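Prulley 300 Wiping Arm for Washrooms

Manufacturer: Enden
Order number: 300-W
Reach: 87 cm
Mounting: mobile base or fixed rail
Supplied with: cloth holder, set of cloths, charger, stop button with cable
Availability: delivery is on hold, see the notice

Notice of 29 January 2019: fault 811 and loose cloth ends

The Prulley 300 is an arm for wiping basins, ledges and low wall tiles in guest bathrooms. We have sold it since the second version of the cloth holder, and for flat surfaces we are satisfied with it. In corner basins we have now a fault, and owners should read this notice before they start the arm again.

At the Hotel Catmont an arm was wiping the back rim of a corner basin. A long end of the cloth went around the lever of the faucet. The arm continued its path and pulled. The force limit should stop the movement at this moment, but the controller took the pull for normal friction and increased the force. The faucet was turned out of its position and the water line under it began to leak. The cleaner in the room, who was at the door, pressed the stop button. She was not injured.

Our service engineer Henrique Nogueira repeated the problem in the workshop. The arm shows fault 811 on the display, but only after the movement is finished. This is too late. The fault was possible in all units with the old force table, also in units which never showed a fault before.

Until your arm has the new force table, please do not use it on basins that stand in a corner or have a faucet on the rear deck. These basins must be wiped by hand. The narrow place between the back rim and the wall needs the most attention, and the fingers can feel there a loose joint or a sharp edge that the arm does not feel.

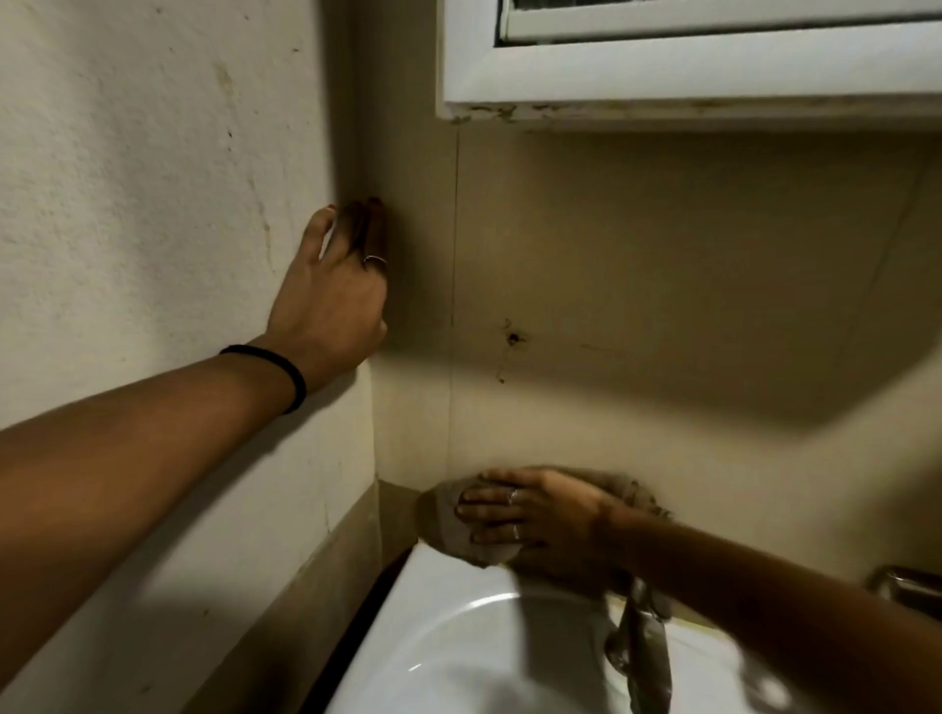
What owners must do now

1. Switch off the arm at the main switch. The stop button alone is not enough, as the arm can be released again from the tablet.
2. Read the number of the force table in the menu Service, Versions. If it ends in A or B, the arm is affected.
3. Take the cloth out of the holder and look at its edges. A cloth with frayed edges or a hanging end must not go back into the holder.
4. Send us the serial number. We reply with the date for the update.
5. Put the yellow card from the manual on the base, so that the next shift knows the arm is out of service.

Cloths and cloth holder

The holder accepts cloths from Vieira and our own cloths. Both types have a sewn border. In the Catmont case an old cloth without border was used, and this made it easier for the end to come free. We do not say this to put the fault on the customer. The arm must stop when something holds it, with every cloth.

When you wipe by hand, the type of cloth is not so critical, but fold a loose end into the palm when you pass near the faucet. Hold the rim with the other hand if the basin moves on its fixing, and report a basin that moves.

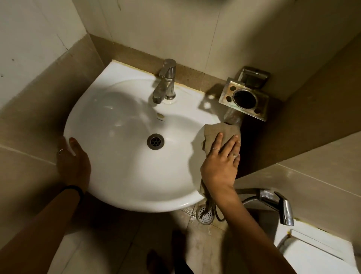
Can I continue to use the arm on flat counters?
It is permitted with a new bordered cloth, if there is no faucet, holder or hose inside the reach of 87 cm. One person must stay beside the stop button during the whole work.

What the update changes

The new force table has a lower limit for side pull. When the limit is reached, the arm opens the cloth holder first and then stops, so the cloth is free and nothing stays under tension. In the test we made 3000 passes with a cloth end tied to a faucet lever. The holder opened each time. Carolina Correia from our test room has also checked the curved front rim, where a too low limit could stop the arm without reason. We had two such stops on the first day and corrected the table after that.

The update takes one visit. It is free of charge for all owners, also after the warranty. Please have the room ready and the basin dry.

One thing the update does not solve: on old yellowed sealant the arm can still lift the edge of the joint if it passes many times. For such basins we recommend wiping by hand permanently. Use light pressure along the joint, and move both hands over the rim so that the cloth stays flat.
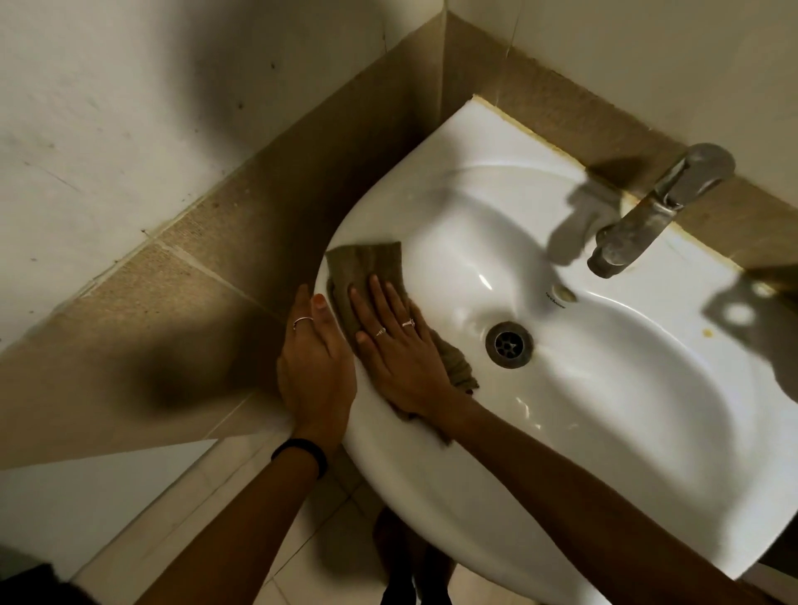 Orders and returns

New orders are accepted, but we will send no arm before the new force table is installed in it. Customers who ordered in January keep their price. If you prefer to return the arm, we collect it and pay back the full amount, including the cloths which are not opened.

Spare parts for the Prulley 300

Cloth holder, version 2: in stock
Cloth holder, version 1: not available, replaced by version 2
Cloths with sewn border: in stock
Stop button with cable: in stock
Yellow card, out of service: free with each order

For questions about fault 811 write to the service desk and put the serial number in the subject line.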